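Tracing an Intermittent Finger Fault on a Matari Hand

Applies to: Matari jointed hands on Abugri arms with the ribbed outer shell, firmware 2 and later.

This procedure covers one fault. The hand closes normally from the bench, then loses one finger when the arm moves. The controller logs a position mismatch, holds the finger where it is, and leaves the other fingers live. In our case the fault appeared 16 times in June before it was traced to the wrist harness. Two motor modules had already been replaced by then, and neither was bad.

Read the section on residual force before touching the hand. A finger that is held in fault can still be under load.

What you need

Controller access at service level
A multimeter with clip leads
The harness pinout from the Grellelier cable kit
A soft block to close the hand on
A second person at the emergency stop

Residual force

When the mismatch fault trips, the controller stops sending new position targets to the affected finger. It does not cut holding current. If the finger was closing on something at the time, it keeps pressing until the drive is disabled. Clearing the fault from the menu is worse, as the finger jumps to its last target at full speed. Siyabonga Joubert had a fingertip pinched this way at the Rurndale bench. The injury was minor, but the steps below were rewritten afterward.

Do not clear the fault with a hand inside the reach of the fingers. Do not try to pull a held finger open.

Step 1. Make the arm safe

Press the emergency stop. Wait for the drive light on the controller to go out, then lock the main switch. Support the arm before releasing any brake. The brake on the wrist axis will let the hand drop if it is released with no support under it.

Step 2. Save the log

Restore controller power only, with the drives still locked out. Export the last 3000 log entries. The buffer overwrites itself, so do this before any test motion. Look for the mismatch code and write down the wrist angle on the same line. If the angles fall close together, suspect the harness. If they are spread across the whole range, suspect the motor module or its encoder.

Our entries all fell within a few degrees of 22 on the wrist axis.

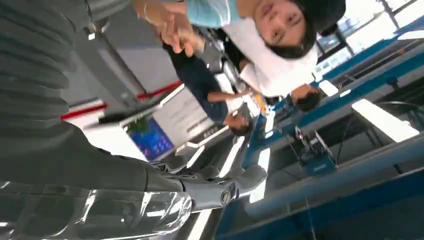 Can the fault be reproduced without powering the drives?

Usually, by clipping the meter across the finger's signal pair and turning the wrist slowly by hand with the brake released and the arm supported. A broken conductor shows as a reading that jumps at the same angle on each pass.

Step 3. Test the harness

Lock out all power again and disconnect the harness at both ends. Clip the meter to the pair for the affected finger. Turn the wrist through its full range in one direction, then back. Go slowly - a break can open for only a degree or so, and a fast sweep will miss it. Repeat for the neighboring finger as a reference.

A good pair holds steady. Any jump is a fail, even if the reading recovers.

Step 4. Replace and reroute

Fit a new harness from the kit. Leave the service loop on the outside of the bend. The original routing on our arm ran inside the bend and was clamped too close to the wrist, which put all the flexing into one short length of cable. Move the clamp back to the second mounting point and tighten it until the cable cannot slide.

Splicing the old harness is not an acceptable repair. Zinhle Ngubane tried it as a stopgap and the splice failed in the same shift.

Step 5. Return to service

1. Clear everyone from the reach of the arm.
2. Enable the drives and clear the fault from the controller.
3. Run the hand open and closed on the soft block at low speed.
4. Repeat with the wrist at the angle recorded in Step 2.
5. Sweep the wrist through its range with the hand closing and opening.
6. Check the log for new mismatch entries.

If the code comes back at a different angle, check the connector seating at the hand end before ordering a motor module. Record the harness part number and the new clamp position in the arm's service sheet.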